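Bosden Manipulation Group - Minutes of Methods Meeting, Handheld Gripper Study
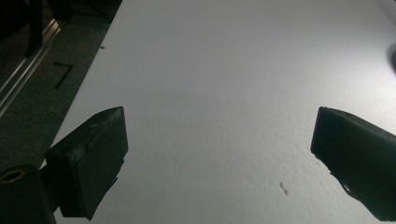
Minutes taken by the group secretary | 30/08/2019 | Circulated to: Bosden, Mustley and Podamside sites

1. Opening and previous minutes

The meeting opened with all three sites connected. The July minutes were accepted with one correction. Under item 4, "closing speed" should read "closing distance". The corrected version is on the shared drive.

Matters arising: the request for a second calibration plate at Podamside was closed, as the plate has been delivered. The question of a common file naming rule remains open and is carried to item 7.

2. Purpose of the current round

Bosden restated the aim for the benefit of the Mustley staff who joined after the July meeting. The study asks whether grasp width can be estimated from the wrist view alone, with no encoder on the fingers, well enough to train a placing policy. The handheld tool has no motor and no position sensor. The operator opens and closes it by hand, and all finger positions have to be recovered from the video.

The method under test is the Domański fit. It takes the visible inner faces of both fingers, fits one line to each, and converts the separation into a width using a table recorded once per tool. The alternative is the marker method used until July, in which a printed tag is attached to each finger.

3. Result: width estimation

Bosden presented the comparison. The test set was 3000 single images, taken from recordings made at Bosden and Mustley and hand-labeled by two annotators working separately. Where the annotators differed by more than the agreed limit, the image was labeled a third time and the middle value kept.

Findings as reported:

Median error of the Domański fit was lower than that of the marker method over the open half of the travel. Over the closed half the two methods could not be told apart.

The marker method returned no value in 11 percent of images, mostly when a tag was turned away from the camera or covered by the held object. The fit returned no value in 7 percent.

Failures of the fit were of a different type. Most were on dark objects held between the fingers, where the line was placed on the edge of the object and the reported width was too small. The marker method tends to fail by giving nothing. The fit tends to fail by giving a wrong number.

Mustley asked whether the wrong values could be detected afterward. Bosden replied that a jump filter removes most of them in continuous video but does nothing for a grasp that begins wrong and stays wrong. A confidence value based on the line residual has been tried. It separates good from bad fits on light backgrounds and is of little use on dark ones.

It was agreed that the result should be written up with the failure types reported separately. A single error figure would hide the difference.

4. Finger surfaces and edge quality

Discussion of how far the fit depends on the condition of the fingers. Black fingers over a matte white surface give strong contrast along the inner faces, and this is the condition in which the table is recorded. The open gap between the fingers is then plain background and the line search has little to confuse it.

Podamside pointed out that the lower edge of a finger is a poor reference. On the right finger in the view at the head of these minutes the lower edge is uneven, with a small black tab hanging below the main face, and there is a small irregular tab at the lower right side of the left finger. A line fitted through points that include such a tab will tilt. Podamside proposed that the lowest part of each face be left out of the fit.

Bosden had tested this on part of the set. Leaving out the lowest 10 percent of the face reduced the spread of the residual and did not change the median. Leaving out more began to cost accuracy, as the remaining segment was too short when the fingers were near the edge of the image.

Agreed: the lowest 10 percent is excluded by default. The value is to be stored in the tool file so that it can be changed per tool.

Mustley asked whether light scuffs on the finger faces matter. None of the sites had data on this. The left finger shows a faint pale mark near the top. The edge detector may pick up a light line across dark material, but such a line runs across the face and should be rejected by the direction test. To be checked on labeled images before the write-up.

5. Background and lighting

The white surface is not evenly bright. It is lightest toward the upper right and falls to gray between the fingers. The fit uses a local threshold and is expected to tolerate this. Bosden compared a fixed threshold with the local one and found that the fixed version lost the left inner face more often than the right. The fixed threshold is dropped from the code.

Small debris on the surface was raised by Podamside. Specks such as the brownish one just left of the right finger are close enough to the inner face to fall within the search band. A single speck has no measurable effect when the fit uses the full face, but it can matter in the short segment case described under item 4. Two remedies were considered:

(a) wiping the surface before each recording of the width table;
(b) a minimum edge length, so that small isolated edges are dropped before fitting.

Both adopted. Wiping is required for the table recording only. Task recordings are left as they are, as the policy will meet untidy surfaces in use.

Mustley noted that its own surface is gray and asked whether the white one should be made standard. Opinion was divided. A common surface makes the tables comparable between sites - but a policy trained over one background may learn the background. Decision: white for width tables at all sites, site's own choice for task recordings. The surface used is to be entered in the session sheet.

6. Transfer to the arm

Podamside reported on placing trials with the arm, using policies trained on handheld recordings with widths from each method. The policy trained on fit widths released objects slightly early when the objects were dark, consistent with the low readings described under item 3. On light objects there was no visible difference between the policies.

Bosden considered the number of trials too small to support a claim and asked that the result be described as preliminary. Podamside accepted this and will repeat the dark object trials with the residual filter on. The arm is available for this work after the current bearing change is complete.

There was a short discussion on whether to combine the methods, taking the marker value when a tag is visible and the fit otherwise. Mustley was in favor. Bosden was against, on the ground that switching between sources within one grasp puts a step in the width signal. No decision. Mustley will prepare a plot of the step size on existing recordings so that the question can be settled with figures.

7. Data handling

File naming: agreed as site, tool, task, running number, in that order, lower case, separated by underscores. Existing files are not to be renamed. A lookup list will be kept by Bosden.

Width tables are to be recorded again whenever finger pads are changed or the camera mount is loosened. Mustley reported one set of recordings made with an outdated table. These are excluded from training until the widths have been recomputed.

Labels from the second annotator at Bosden have been uploaded. The labels for the third pass are still in a separate folder and need to be merged.

8. Actions

Bosden: put the pad exclusion value into the tool file; add the minimum edge length; merge third pass labels; first draft of the results section.

Mustley: recompute widths for the affected recordings; prepare the step size plot; record a new table over a white surface.

Podamside: repeat dark object trials with the residual filter; check the effect of scuffed finger faces on the labeled set; send trial counts to Bosden for the draft.

9. Any other business

Mustley asked for the spare finger pads held at Bosden. Four pairs to be sent with the next shipment.

Next meeting to be arranged by mail once the Podamside trials are complete. The meeting closed with no further items.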